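Inventory

Nanami Takagi laid the chopsticks on the striped cloth, tips toward the counter edge, and wrote in the Uchida notebook: light, 6. Dark, 4.

No two dark ones had been bought together. The lease on the Kurna flat listed cutlery for two. She checked the list again -- it did not mention chopsticks, or the cat on the tablecloth.

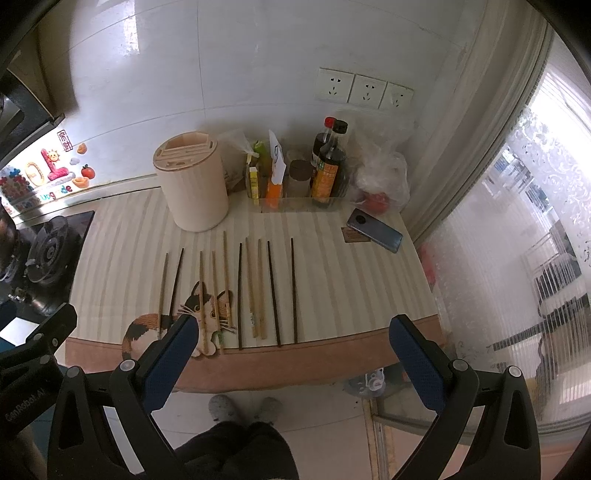 Pairing

She matched by length first, then by color. Her mother had sorted by weight, with her eyes shut. Nanami closed hers and picked up the first one.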